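The letter from Ovance was dated 8/31/21 and informed Domenica Zaugg that her claim had been approved, pending the return of one (1) tray, square, white, with all associated parts.

She read it standing up, the way she read anything with a number in parentheses.

The tray had come from Astley with the rest of her aunt's things, in a box marked KITCHEN GOOD. There had been no box marked KITCHEN BAD, so everything else her aunt owned had presumably fallen somewhere in between. Ovance had sold 700 of the trays and now wanted them back, for reasons the letter called "finish-related." In exchange she would receive 60 dollars. Her aunt had paid 89.

"Keep it," said Luo, who lived downstairs and had opinions about refunds. "In 50 years it'll be worth something."

"In 50 years I'll be worth something."

"What are the associated parts?"

Domenica didn't know. The letter didn't say. She went through KITCHEN GOOD down to the newspaper and found a gravy boat, a great many corn holders, and a small round white thing that could have been a cap, or a foot, or a piece from some game her aunt had been losing since the seventies. It fit nothing on the tray. It fit nothing in the apartment. She tried it on the shampoo.

"That's it," Luo said. "That's the part."

"Part of what?"

"It's white. The tray's white. What more do you want from a family?"

She put the tray down on the pale board on the table and dropped the little round thing in. It slid to one side and stayed there, looking more at home than she had managed in eleven years of Thanksgivings. 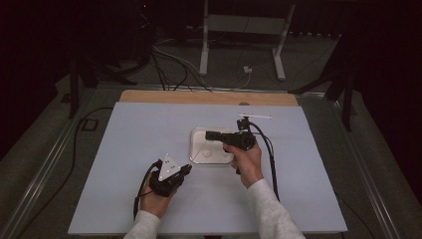

Luo offered to go and find some tape. Domenica said there was no hurry. The letter gave her until December, and she had never once in her life been early for a company.

"Sixty dollars," Luo said from the stairs.

"I heard you."

She turned the letter over, in case the back was friendlier. It was a form asking her to describe the finish in her own words. She got a pen and wrote *fine*, then crossed it out and wrote *Aunt's*.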